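Workshop notebook, Sunday, April 5, 2020

Came in by myself this morning to get on with the cups, which I had been putting off all week in favour of the trays. The shop was lovely and quiet and I had the radio on low, so this entry may ramble a bit more than the last one did.

First, the colour question. We have been going back and forth over the tumblers for the Irnden picnic set since the samples turned up, and I think we have been making it harder than it needs to be by looking at them one at a time, in the hand, under whatever lamp happened to be nearest. A cup looks quite different once it has company. The dusty pink seemed almost beige to me when I unwrapped it, and I had more or less written it off, but put it beside the green and it comes up beautifully, properly pink, with a bit of warmth to it. I take back what I wrote on the Golestani sheet!

The rest of the samples (9 in all) are back in the Flatar box on the second shelf, each one in its paper. Please put them back the same way if you borrow them, as the darker ones pick up scuffs from rubbing against each other and then we can't judge the finish.

I tried standing them on the brown bench first and gave it up quickly, the wood throws a yellow tint over everything and the blue went a sort of dishwater colour. The white table is much kinder. I kept swapping the order about, green in the middle, blue in the middle, pink at either end, and made a fresh pot of tea in between so that I would come back to them with new eyes. Green, pink, blue is the order I kept returning to.

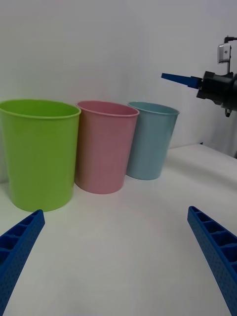

The lime is still the one I worry over. It is a cheerful colour and I'm fond of it, but it does shout, and next to two such soft neighbours it gets all the attention. My feeling is that one loud cup in a set of four is rather nice on a picnic rug, whereas two would be a muddle. If the fourth is to be the cream, as Nusau would like, then I think the lime can stay exactly as it is. If they go for the orange we ought to talk again.

Shape I am happy with. The taper is comfortable to hold and the rim is pleasant to drink from (I had my tea out of the spare, purely in the interests of research). Mine did leave a ring on the bench, so the foot wants another look before July, and I should like to try them properly stacked overnight to see whether they stick.

Still to do: write to Nusau about the cream, find the missing lid for the 20 cm tray, and wash the spare cup, which I have left in the sink.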